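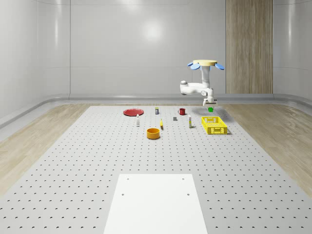 Apr 5, 2019

Filed under: Water, Heating and Other Slow Things

Pressure on the boiler gauge read 1.1 bar at breakfast and 1.1 bar again before bed. No loss over the day, so the new auto air vent on the upstairs loop can stay. I had expected a drop after bleeding the back bedroom radiator last night and had left the filling hose connected. Disconnected it this evening and capped both ends.

The rest of the day went to the well. Rui Lobo came up from Vastthorpe with the dip meter and we took a static level before anyone had drawn water. It stood at 7 meters below the top of the casing. In December it was 11 meters, measured from the same mark, the notch filed into the steel on the north side. Recovery of that size over one winter agrees with what Nermin Yurt has in her book for the well across the lane, which is drilled into the same layer of broken shale. Her casing stands a little higher than mine, and we have never leveled one against the other, so the two sets of numbers can be compared for change only.

Pumping test started after the static reading. Valve on the test line opened to a steady flow, discharge run downhill through the blue hose to the ditch so it would not find its way back in. Readings every minute at first, then every five, then every fifteen. Drawdown was quick for the opening stretch and then flattened. The level settled 3 meters under static and stayed there until we shut off. Rui wanted to go on for the full afternoon. I stopped it at lunch, as the pump motor was warmer at the control box than I like and the breaker has tripped once before under a long run.

Recovery readings taken on the same schedule. The level came back most of the way while we ate. The last part was slow, and at the final reading it was still a hand's width short of where it started. I will dip it again tomorrow morning and write the figure here.

Water clear throughout, except for a few seconds of rust color at the start, which I put down to the drop pipe. No sand in the bucket. Took two sample bottles, one for iron and manganese, one for bacteria. The bacteria bottle has to reach the lab cold and within the day, and Perihan Sönmez was driving to Skitdale regardless, so both went with her in the cooler. I forgot to write the time of sampling on the second label and had to phone her on the road. She wrote it on at the counter.

Cleaned the sediment filter while the line was down. The cartridge was due. It weighed noticeably more than a new one and had a dark band on the lower third only, which suggests that the flow through the housing is uneven. The O-ring had a flat spot. Replaced it from the bag of spares and greased it with the silicone. The housing wrench has a crack starting near the handle and should be replaced before it fails with the housing full.

Moved the spare fittings off the basement shelf in the afternoon and sorted them by thread. The brass was mixed in with the plated stuff, and three of the unions that I had been saving turned out to be compression fittings for a pipe size I do not have anywhere in the house. Those go to Trevor, who may have a use for them. Plastic elbows now on the left, brass on the right, valves in the middle. 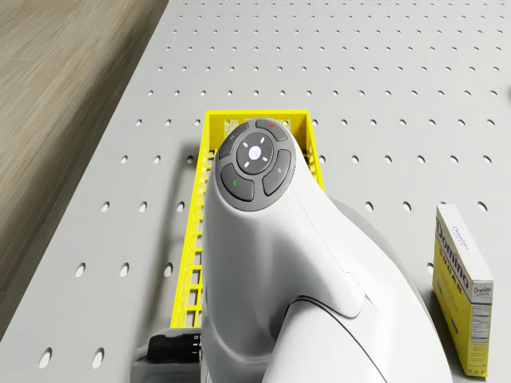 Yellow basket and perforated surface.

Telma Valdebenito called after supper about the shared meter on the Skivow line. Her reading and mine differ by 13 units for the quarter. We went through it on the phone. She had read the last red digit as a whole unit, which accounts for part of it. The remainder is more than I would expect from reading on different days. Either the branch to the old stock trough is still open or there is a leak between the road and her gate. The trough branch is easier to test. Close it, mark the meter, leave everything off overnight, read again. She will do this on Sunday, when the house is empty.

Wrote up the pumping test in the green notebook and plotted drawdown by hand against the log of time. The points fall on a decent straight line apart from the third, which I believe is a misreading of mine. I was holding the tape and talking. Left it on the plot with a ring drawn through it.

Outstanding: wrench, second cartridge to have on hand, lid seal on the casing. The seal is dry and no longer sits flat, and I want it changed before the spring rain gets properly going. Also need to return Rui's tape weight, which is still in my coat pocket.

Wind from the west all day, cold. Lit the stove at dusk.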